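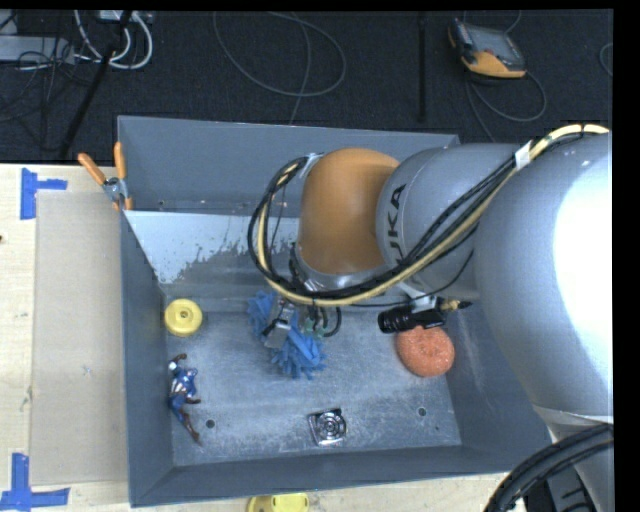 Gray metal bin on a pale wooden tabletop, with a blue shaggy pad and a round scrubbing sponge inside.

Dralludwood Gray Metal Bin, Large
Item no. 3467

A big open bin for cleaning supplies, shop rags, spare parts and anything else that ends up loose on a table. It sits flat on a bench or shelf and is deep enough that sponges and dusters stay put when you slide it along.

The bin is a single open space with no dividers. If you want to keep small items apart, the Platby tray set drops in and lifts out again. Two trays fill one bin from side to side. Trays are sold separately.

What it holds
One bin takes a week's worth of dusting pads and scrubbers for a small cleaning crew. Shaggy microfiber-type pads can go in without folding - they spring back better if they are not packed down. Round mesh scrubbers can go in beside them. We don't recommend storing open bottles in the bin. Spills collect in the corners and are a nuisance to wipe out.

Details
Material: steel, painted gray
Load: 50 lb, spread evenly
Lid: none supplied, Urrego flat lid fits
Feet: none, flat base
Sold: singly or by the case of four

Care
Wipe with a damp cloth and dish soap, then dry. Don't use steel wool on the paint. Let wet sponges drain before they go back in the bin, or put a folded towel under them. A scratch that goes through to bare metal can be touched up with Brerkik gray enamel, which is a close match but slightly glossier.

The base is bare underneath. On a wood tabletop, put down a mat or a set of stick-on felt dots if you plan to move the bin often.

Ordering
Single bins ship in two working days. Cases go out on Monday and come on a pallet, so please tell us if you have no loading dock. Orders of over 400 bins are made to order and take longer - call for a date before you place one.

Returns are accepted on unused bins in the original carton. Small marks in the paint along the rim come from the hanging hooks at the paint shop and are not counted as damage.

Goes with
Platby tray set, two pieces
Urrego flat lid, gray
Brerkik gray enamel, small can
Felt dots, sheet of 50

The older bin with side handles was dropped in February. We still have a few lids for it, but they will not fit this one.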